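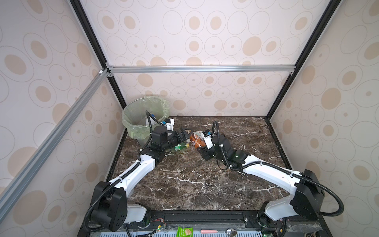 Part 3 covers the sorting days, when the outgoing president's office papers get turned into something the incoming president can open on the first morning and use. If you've done Part 2 you already have the boxes in one room, the Udico account switched on, and a key to Oser Hall. Now you need a table. Clear more of it than you think you'll want, and put a wastebasket where you can drop things in it without getting up. A round mesh one, pushed into the back corner of the tabletop with a pale green bag folded over the rim, is what I'd go for over the big bin by the door. Everything that lands in it gets looked at again at the end of the day (step 9), so a small one is plenty!

What you need before you start

The box list from Part 2, printed. Pencils, no pens. Acid-free folders, the letter size ones, plus a handful of legal for the older trustee material. A staple remover you like. The Udico label roll and the scanner. One copy of the retention schedule with the pages for the president's office flagged.

Also a phone number for somebody who worked in the office. For us that was Hatice Kılıçarslan, who ran the front desk through two presidents and could tell us from a set of initials who had written a memo and what mood they'd been in. Call early in the week and ask when she (or your version of her) would like to be bothered.

Caution: personnel files, student conduct letters and anything from counsel do not go on the table. If you open a folder and that's what's inside, close it, put a red slip on it and take it to the locked cabinet before you do anything else. You can list it in Udico by folder number only.

Sorting the first pass

1. Bring over one box. Just the one. I know it's tempting to line up four, and I did that on my first transition and spent an evening working out which Storkmont Fund folder had come from where.

2. Write the box number on a slip and stand the slip up at the end of the table. In our case the numbers ran up to 347, with a gap in the thirties from boxes that had gone to facilities years before. If your list has a gap, write "not located" next to it and move on. Don't renumber.

3. Take the folders out in the order they're in and keep them that way. The order is information, even when it looks like a mess. A president's secretary who filed the parking appeal behind the accreditation letter may have had a reason, and a future historian will be very happy you left it alone.

4. Read the tab, then read the first and last page. That's all. You are not reading the correspondence! (You will read some of the correspondence. Everyone does. Give yourself one good folder per box and then get back to it.)

5. Decide on a pile. We use these:

Carry forward: anything the new president will need to act on in the first year. Open searches, gift agreements with a reporting date, the legislative calendar, promises made in writing.

Archive: finished business with lasting value. Board books, speeches, the reorganization papers, letters about why a college was split or merged.

Schedule: routine stuff with a set retention period. Travel, catering, copies of invoices.

Ask: whatever you can't place in a minute.

Note: Inherited traditions go in Carry forward even when there's no paper for them. If Hatice tells you the president always has breakfast with the grounds crew in December, write it on a sheet, sign it with your initials, and file it. Our last president found out about that breakfast at noon on the day of the breakfast.

6. Label the folder. Pull a Udico label, stick it on the back lower left, scan it, and type the title exactly as it appears on the tab. Put your own better title in the second field. Thenmozhi Thampi in the library set up our second field so it searches first, and she will do the same for you if you write to her before the scanner goes out.

7. Take out the metal. Staples, paper clips, those awful brass fasteners. Rubber bands too, which on the older folders will have melted onto the paper; leave those bits in place and flag the folder for conservation.

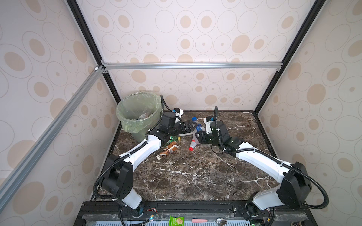 8. Count the folders back into the box and compare with what Udico shows. If the two don't match, find out why while the box is still in front of you. Usually it's a folder scanned twice, or a thin one hiding inside a fat one. We finished with 2186 folders and the only stretch I had to redo was the afternoon I'd skipped this step and told myself I'd catch up later.

9. Go through the wastebasket. Yes, the whole thing, piece by piece, before the bag gets tied. You're looking for sticky notes with writing on them. A yellow square that says "call S. re: Kamath, she says no" belongs to a letter somewhere, and you'll want it back on that letter (photocopy it, the glue is bad for paper). Then tie the bag and put in a new one.

10. Initial the slip, close the box, and bring over the next.

How long this takes

Two people who like each other can do five or six boxes in a day. One person alone does about half that and gets gloomy. We had a crew of three for most of it, me and Sudheer Gounder and a graduate assistant who rotated, and it took 52 working sessions of a morning each. We tried full days at first. By mid-afternoon Sudheer was putting everything in Ask and I was putting everything in Archive, so we went to mornings.

If the new president has already been named and is arriving sooner than you can finish, do the boxes from the last two years first, then the board material, then go back to the beginning. Mark the jump on your printed list.

Dealing with the Ask pile

11. Work through Ask once a week with someone who has authority to decide. Ours was Indira Alva, the associate secretary to the board. She took each folder, said a pile name out loud, and I wrote it down. Don't let this turn into a discussion of each item. If she needs to think, it goes back in and comes up again next week.

12. Anything that has been in Ask for a month goes to Archive by default. You can restrict it there. You can't get it back from the shredder.

13. Write to the outgoing president about anything personal. You'll find birthday cards, a draft of a memoir chapter, a kid's drawing. These aren't college records, and they should be offered back with a short list and a date to reply by. I use a plain letter and I don't describe the contents beyond "family correspondence, one folder" or similar. Leave plenty of time. People who have just left a job they held for years don't always want to open an envelope from it.

Caution: don't send originals through campus mail. Walk them over, or use the courier and get a signature.

Building the first-morning binder

14. Pull the Carry forward folders and make a one-page summary for each. Who, what was promised, by when, and where the full folder lives. One page really does mean one page. My first ones ran to three and Sharada Rodrigues, the new chief of staff, very kindly handed them back with a highlighter on top.

15. Put the summaries in date order by deadline, soonest in front. We tried sorting by division one year and the deans all liked it, but the president couldn't find anything.

16. Add a staff page at the very front: everyone in the office, what they handle, how long they've been there, and how they like to be reached. The new president is inheriting a team along with the papers, and half of what the team knows isn't in any box. Let each person write their own line.

17. Print two copies. One goes on the desk and one stays with the chief of staff. The Udico version gets shared on the same morning, after the president has logged in for the first time, or the link expires and you'll have to ask Thenmozhi for another.

If Udico shows a folder as "orphaned"

It means the label was scanned before the box was opened in the system. Go to the box record, choose Add existing, and scan the label again. If it still says orphaned, peel off the label, use a fresh one, and note the old number in the comments field. Do keep the peeled label until the weekly report has run.

Part 4 picks up with moving the Archive boxes to the library and getting the transfer form signed. You'll need the printed list with all of your pencil marks on it, so don't recycle it yet.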